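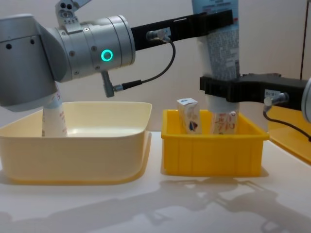 Figure 2. A tall light blue tube, held by its upper part.

4.1 What people told us about packaging

I went into the Utlow interviews expecting to hear about price. I did hear about price, but mostly I heard about lids! We had 277 households keep a shopping diary through October, and when I sat down with the pages afterward, the notes in the margins were full of complaints about things that wouldn't open, wouldn't close, or wouldn't stand up on a bathroom shelf.

The diaries gave us 1,392 usable entries. I sorted them by hand (twice, and my two passes didn't always agree, see Section 5) into purchases people planned and purchases they made on the spot. Shape came up far more often in the second group. One shopper in Clultstead wrote that she picked a tall container "so I can find it in my bag," and I've thought about that line a lot while writing this up.

Color was messier. Amegashie's shelf model treats color as a brand cue, and I leaned on it when we drafted the diary form. Our shoppers used color to tell their own stuff from their kids' stuff, which the form had no box for. I ended up adding a code for it halfway through, so the early entries are probably undercounted.

I left out the refill packs sold at the Endura store, as only two households bought them.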